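Inicio Quiénes somos Proyectos Memorias Colabora Contacto

Inicio > Proyectos > Comedor y huerta > Informe de seguimiento

Utilizamos cookies propias y de terceros para mejorar su experiencia. Si continúa navegando, consideramos que acepta su uso. Aceptar Más información

Informe de seguimiento para la Fundación Ollier
Proyecto de comedor y huerta escolar en Pirkness, segundo trimestre

Estimados amigos de la Fundación:

Antes de entrar en materia queremos darles las gracias, y no por cumplir, porque el anticipo de 2,000 euros llegó justo cuando empezaba la temporada de siembra y nos permitió comprar la tierra y el riego sin tener que pedir favores a medio barrio. Sabemos que el informe anterior se quedó corto en explicaciones, así que esta vez hemos preferido extendernos un poco.

La huerta va bien, con sus altibajos. Los cinco bancales están montados y plantados desde abril: lechugas, acelgas, habas, calabacines y uno de aromáticas que se ha convertido en el preferido de los pequeños, sobre todo por la hierbabuena. Los tomates nos han dado más disgustos. Una helada tardía se llevó la primera tanda y hubo que comprar plantel de nuevo en el vivero Mondal, que nos hizo buen precio y además nos regaló unas matas de pimiento - todavía no sabemos de qué variedad, ya se verá en verano.

En el comedor seguimos con el menú nuevo, que tiene más legumbre y menos fritos. Costó las primeras semanas, no vamos a decir que no. Las lentejas volvían casi enteras a la cocina hasta que la cocinera empezó a triturar una parte de la verdura en el caldo, y desde entonces vuelven bastante menos. El pescado es otra historia y lo dejamos para el próximo informe. 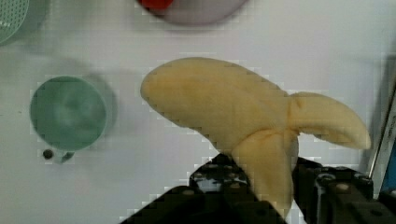
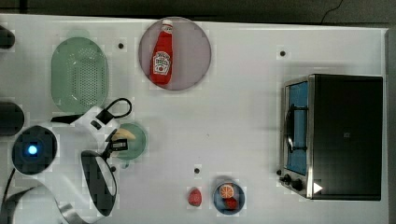
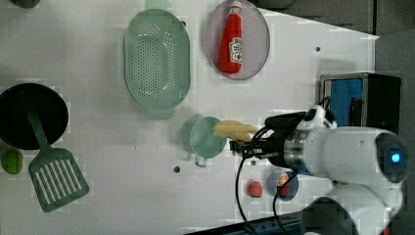 Alimentos de juguete sobre mesa blanca.

Los talleres con familias han sido la parte más agradecida del trimestre. Habíamos previsto uno al mes y al final hicimos alguno más, porque las propias madres y abuelos lo pedían a la salida del colegio. Han venido hasta 90 personas en el más concurrido, el de meriendas sin bollería, y hubo que abrir la puerta que da al patio para que cupiéramos todos. El de conservas lo pasamos a septiembre, cuando haya calabacín de sobra.

En cuanto al gasto, vamos dentro de lo previsto salvo en una partida. El transporte de la fruta desde Wivel ha subido y nos hemos pasado 19 euros de lo presupuestado; lo hemos cubierto con lo que sobró de papelería, como permite el convenio. Las facturas van en el anexo, ordenadas por mes - la de mayo está repetida porque el proveedor nos la mandó corregida, y la que vale es la segunda.

Para el trimestre que viene nos queda resolver el riego de agosto, con el colegio cerrado. Tenemos apuntadas a varias familias para turnarse, pero nos gustaría instalar un programador y quisiéramos consultarles si puede entrar en la partida de herramientas. También hemos de renovar el acuerdo de uso del terreno, que vence en octubre, y ya hemos pedido cita en el ayuntamiento.

Quedan ustedes invitados a la comida de fin de curso, que será en junio, a las 13:30, en el patio. Habrá ensalada de la huerta y, si los calabacines se portan, también tortilla.

Suscríbase a nuestro boletín y reciba las novedades del proyecto en su correo.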